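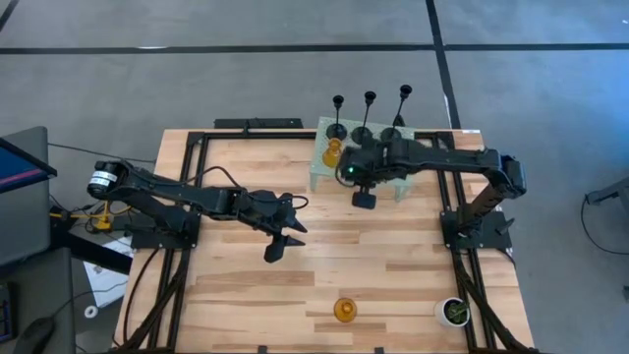 Filed under: Student Work / Home & Interiors
3 min read · 13 shares · 2 comments

Candle Holders on a Small Rack
Project report by Gleice Dantas
Course tutor: Dilwyn Lloyd

The assignment was to take a few household items and find an arrangement that a person could leave out all the time. I chose candle holders. At home ours end up in a drawer, and the tall ones get scratched.

What I worked with

The black holders have a wide round base and a slender stem. The amber one is glass. For a stand I used a pale green rack with short legs and a perforated top. I liked the holes because dust falls through and the rack can be rinsed in the sink. The table is butcher block, and I left it without a cloth – the strips of wood have enough pattern already.

I called the first layout Mokdale and the second Trindade, so that my notes would stay in order. The names have no meaning.

Placing the black holders

Three black holders went in a row on the rack. I wanted them toward the back, with the one that looks shortest on the left and the one that looks tallest on the right. With a tall holder in front, you have to reach over it for anything behind, and that is how things get knocked down.

The amber glass was harder to decide on. On the rack it sits low beside the black stems and you notice the color second. Off the rack it has the bare wood around it, and it is easier to pick up. 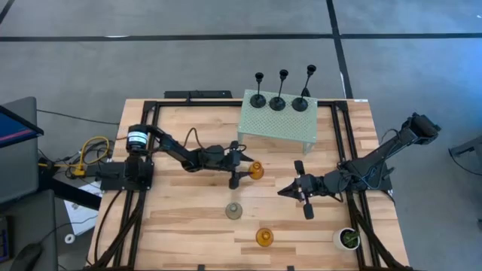

Comments from the class

I asked the class which they would keep at home. Seven people preferred the amber glass on the rack and two preferred it on the table. The rest had no opinion. Dilwyn Lloyd asked whether the row would look better with wider gaps. I think it would, but the rack is not long enough for that.

What I would change

A longer rack is the main thing. I would also put felt under the glass piece – the metal top is hard and I was nervous every time I set it down. I did not test anything with lit candles, so this report only covers storage and display.

Posted 2023-09-02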